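Home | Forums | Members | Workshop Rules | Search | Log in

Woruscombe Shared Workshop Forum > Projects > Bay 2

Posted May 13, 2023 by Bay2_Steward

Two-arm cloth handling build: request for comments before the July review

woruscombe_bench
Members are invited to comment on the two-arm build in Bay 2. The project was approved for the current term under the name Lundum. Its stated purpose is the handling and folding of household cloth on a tabletop, with both arms mounted on a common rail at the front of the work area. The mechanical assembly is complete. The control software remains under revision.

Comments are requested on three matters: the mounting of the arms, the method of gripping, and the choice of test articles. Comments on the allocation of bay hours should be directed to the bay hours thread.

railandbracket
I wish to raise the question of the mounting. The application proposed that each arm be fixed to its own plate and that both plates be bolted to one aluminum rail. I advised against this at the time and my view has not changed. When one arm stops sharply, the movement passes along the rail and reaches the other gripper. On a rigid part the effect may be tolerated. On cloth held between two grippers, it will pull the fold out of line.

Separate supports would remove the difficulty.

woruscombe_bench
The objection is noted. Separate supports were considered. They were set aside on the ground that the distance between the arms would then need to be measured again whenever either support was disturbed. With a common rail, that distance is fixed by the bolts. The plates are to be checked for tightness at the start of each session, and the result entered in the bay log.

clothside
I support the common rail. I maintained a smaller build on the same principle at Clirnorent and found the shared reference to be of more value than the stiffness lost. I would ask, however, that the acceleration limits be published in this thread. Members cannot assess railandbracket's concern without them.

woruscombe_bench
The limits are still being adjusted. They will be posted with the next software revision.

m_tolerance_111
May I ask for the present record of attempts? The application refers to a target but gives no results.

woruscombe_bench
The log contains 110 attempts at a single fold under the current settings. An attempt is counted as complete when the cloth has been folded once and released without assistance. In 11 of the attempts one gripper closed without taking hold of the fabric, and the sequence was stopped by the operator. Other faults have been recorded but have not yet been sorted by cause.

railandbracket
It would be useful to know whether those failures fell more often on one arm than the other. If so, the cause may lie in the calibration of that arm and my comments on the rail would carry less weight. I would accept that finding.

woruscombe_bench
The log does not record the arm for the earlier sessions. A column has been added. A view of the work is attached for members who have not visited the bay.
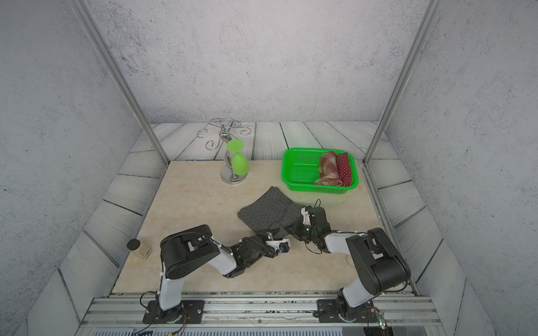

Lundum build, Bay 2: both grippers holding the dotted gray cloth.

clothside
Thank you. The two grippers are very close together at this point. Is a minimum separation enforced in the software, or is it left to the operator?

woruscombe_bench
It is enforced. The value was taken from the Shih motion library and then increased.

m_tolerance_111
I have a reservation concerning the other articles on the table. The glass jar stands at the front corner beside the left arm, and the wine glass holder is behind the cloth. I recommend that both be removed during cloth work. The basket with the folded cloths may reasonably stay.

clothside
I disagree in part. A household table is seldom clear, and a build intended for household cloth should be tested with other articles present. I would agree to the jar being moved farther from the arm.

railandbracket
I side with m_tolerance_111 on this. Obstacles should be introduced as a separate stage, after the plain fold is dependable. The two questions should not be tested together.

woruscombe_bench
Both positions will be put to the July review. Members who wish to add written remarks on the rail should do so in this thread before the agenda is closed.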